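Ticket 2246
Subject: Blanket throw shedding and black strip coming loose — second report
Product: Rollura fleece throw and matching cushion cover, pink-red
Opened by: Vija Rimkutė
Opened: 22 Feb 2024
Status: Open, waiting on supplier

Original message

I bought the Rollura throw and the cushion cover from you in November. Your product page says the pile "will not shed after the first wash". I have washed the throw four times now and it is still leaving pink fluff on my dark trousers, on the sofa arm and in the filter of the machine. I would like to know which first wash you meant.

The second problem is the black binding strip. One end has come away and the edge has started to fray. I haven't pulled at it. I don't have a dog or a cat, before anyone asks.

Please don't send me the care leaflet again. I have two copies.

Reply from support (Sepp)

Hello Vija, thank you for getting in touch and sorry to hear about the throw. Some light shedding is normal with brushed fabrics. Could you confirm the following?

1. Wash temperature and spin speed
2. Whether fabric softener was used
3. Whether the item was tumble dried
4. Whether the strip was loose when the parcel arrived

We'd also suggest a further cool wash with half a cup of white vinegar, which many customers find helps the pile settle.

Reply from customer

Thirty degrees, low spin, no softener, dried on a rack in the spare room. The strip was flat when it arrived, as far as I could tell, but I wasn't going round the edges with a magnifying glass.

I don't see what vinegar is meant to do to polyester. If it is polyester. The label says "soft touch fibre", and I'd be glad if somebody could tell me what that is in ordinary words. I'll do the wash because I know you won't move the ticket along until I have.

Log of things tried

Vinegar wash. Done as instructed, on its own, half a cup in the drawer. The throw smelt like a chip shop for an evening. I wiped a strip of sticky tape across the same patch before and after and the tape looked much the same both times. Perhaps slightly less fluff on the second piece, but I pressed harder on the first, so I wouldn't put money on it.

Freezer. This came from the customer forum on your site and not from Sepp, so I won't hold it against him. Folded, in a bag, overnight in the freezer, then shaken out of the window. A lot came off in the shaking. A lot also comes off if you shake it without freezing it, which I checked the next morning.

Brushing. Soft clothes brush, with the pile. It makes the surface look better for a day or so and you can see the direction of the strokes, which I quite like. The fluff on my trousers has not changed.

Lint roller on the sofa after each use. Works on the sofa. Does nothing about the cause. I got through a whole roll of the Sadura sheets in roughly 3 weeks and I'd like that noted when we get to talking about money.

Reply from support (Sepp)

Thanks for the detailed notes, Vija. I've passed the shedding part to our supplier, Sotov. On the strip, they have asked whether it could have been caught on something, for example a zip or a ring. They also suggest that trimming the loose threads and applying a little fabric glue would solve it.

Reply from customer

It could have been caught on something. So could anything in a house. What I'd ask Sotov is why a cut end on a throw was left without a hem or a fold in the first place, because the end I'm looking at is simply cut across, and not very straight. One corner sticks out in a point and there are small pale threads just below the edge. The sides of the strip look all right to me, though one side seems a bit fuzzier than the other. It might only be pink fluff on it.

Photo attached, taken in sunlight, so the colour jumps between a pale coral and a proper red depending on where the shadow falls. It is all the same cloth.

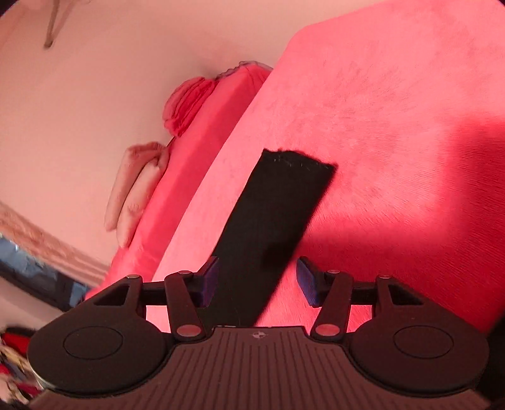 Support notes (internal, shared with customer on request)

Photo received and opened. Free end of the strip is uneven and ragged with small loose threads, as the customer describes. Brushed surface visible in both light and shade. Can't judge shedding from a photo. Can't say from this whether the strip was stitched or bonded — need the item or a close view of the underside. Forwarded to Sotov with a question about how the ends are finished on this batch.

Reply from Sotov, forwarded

The binding is bonded along its length and heat sealed at the ends. A sealed end should not fray in normal household use. We can offer a repair kit (glue and a short length of replacement strip).

Reply from customer

If a sealed end shouldn't fray, then either it wasn't sealed or the sealing doesn't work, and I don't much mind which. I am not going to glue it. If I glue it and it goes hard or leaves a mark, the next message will be that the item has been altered by the customer.

I'd accept either of these:

A replacement throw from a different batch, with somebody looking at the ends before it is posted.

A refund on the throw only. I'll keep the cushion cover, which has the same pile and has hardly shed at all. I would be interested to hear why that is, if Sotov knows.

Reply from support (Sepp)

Understood. Please don't apply any glue or trim the threads. I've asked for a replacement to be checked here before dispatch and will send you a returns label for the first one. I don't have an answer yet on the difference between the throw and the cover, but the question is with Sotov and I've left the ticket open for it.

Reply from customer

Label received, thank you. The throw is folded and bagged by the door. I'm keeping the pieces of sticky tape until the new one has been through the machine.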